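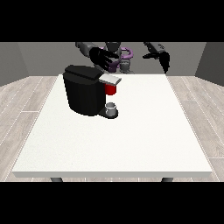 The coffee task in our simulator, with the mug on the drip tray.

March 20, 2020 - by Jagadeesh Chowdary

Search this blog Go

I want to write down the result of the Achari policy before I forget the details. We trained it only with simulated demonstrations, 65 in total, and the task is to close the head cover of the coffee machine. The first version reached 11 percent success. Then I changed one thing - the policy now predicts a short sequence of hand motions and not a single step - and it reached 84 percent.

Most of the remaining failures come from the fingers touching the cover too early. I tried two smaller learning rates and they did not help. In August I hope to repeat the test on the real robot at Stadudham.

Contact | © Jagadeesh Chowdary | Back to top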